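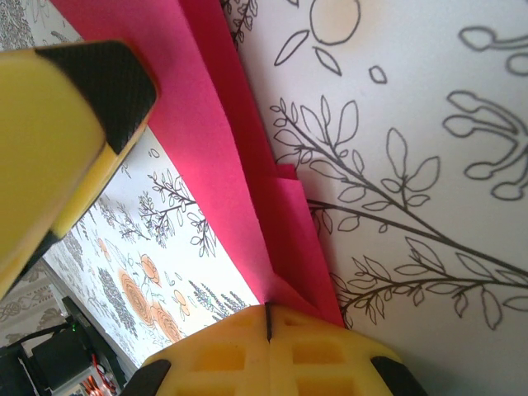

Figure 16. Folded paper at the fingertips, Skukari club kit.

Section 18. Paper Handling Exercise

1. Fold one sheet of colored paper lengthwise and press the crease flat.
2. Set the grip force to the lowest level in the Skukari menu.
3. Bring the fingertips to the end of the paper and close them slowly.
4. Raise the arm and hold. Teams at the Brestby meet must hold for 18 seconds.

CAUTION: Keep hands clear of the fingers while the arm is powered.

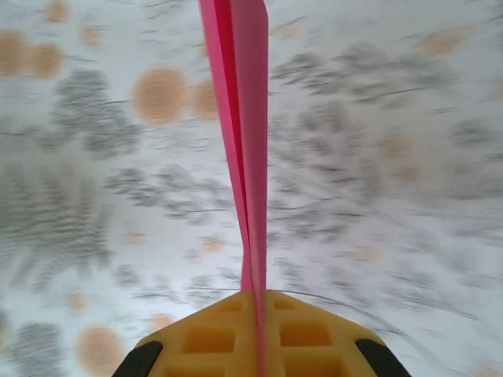

Marit Nyberg asks that teams practice with the narrow end of the fold as well, as her own group lost 2 attempts in March by training only on the wide end.

5. Open the fingers and enter the result in the team log.

NOTE: If the paper slips, repeat from step 3. Do not raise the grip force during a scored attempt. Worn finger pads are to be reported to the club leader before the next session.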